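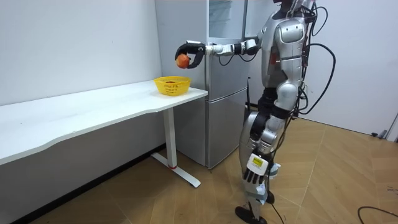 1/ The Plemudham Institute is asked regularly whether machines can do household chores yet. Our position as of 6 August 2023: some of them, slowly, under supervision.

2/ Our current exercise concerns putting groceries away. It involves a refrigerator, a basket and a few pieces of fruit. A person would not call this work.

3/ Since March we have logged 600 attempts. Results differ widely by item. Firm, round produce is the easy case – bagged salad is not.
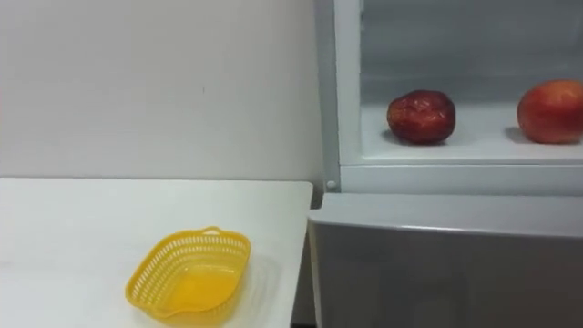 4/ Shelves remain harder than tabletops. The hand must clear the edge, and neighboring items must stay where they are.

5/ Shop-floor stocking raises the same questions at higher speed. We do not recommend that small grocers plan staffing on the basis of current systems.

6/ Inquiries about the method may be sent to Fumiko Tsuchiya.

Comments (3)

tukex: What about eggs?

Amparo Vallejo: I run a shop with 19 shelves. Point 5 is fair.

r_ueda: Will the log be published?

Contact | © Plemudham Institute | Back to top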